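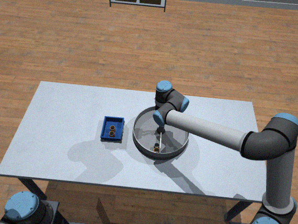
Section 7: Setting Up Your Sernel Label Printer

Clear a flat spot before you open the box, because the Sernel has opinions about slopes. A white table with a plain top like this one will do nicely, and a shallow tray like the blue one is a fine home for the screws you will otherwise be hunting until April.

1. Remove all tape. There are 20 pieces. Sernel is proud of them.
2. Lift the lid and drop in the roll, labels facing up.
3. Feed the first label under the bar until it clicks.
4. Close the lid. Plug in the printer last.

Caution: Do not pull a jammed label backward. It will win.
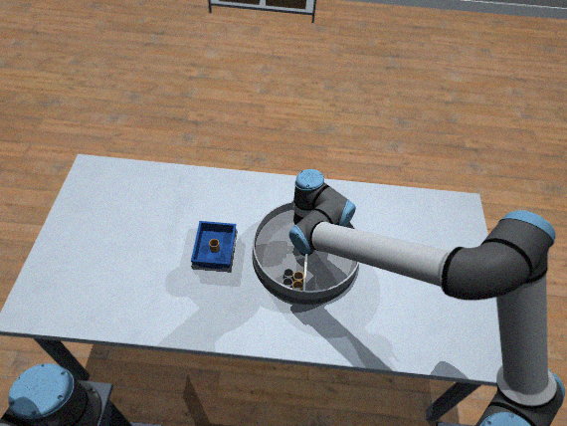

Reading time: 7 minutes

5. Hold the green button until the light stops blinking. This takes longer than you'd like.
6. Print the test label. It says HELLO and cannot be changed.

Note: A standard roll holds 1000 labels. Clean the print head every third roll, or whenever your sevens start looking like ones. 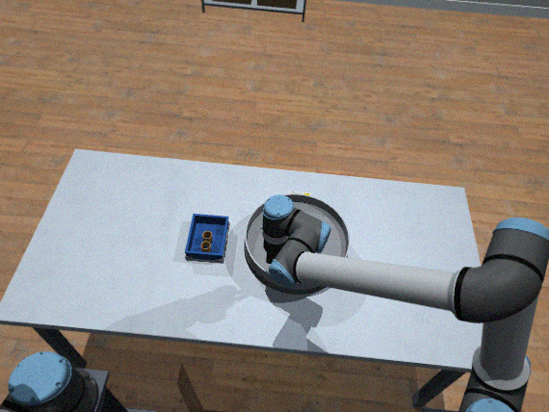
Why are my labels coming out blank?
The roll is in upside down. Open the lid, flip it, and repeat steps 3 and 4.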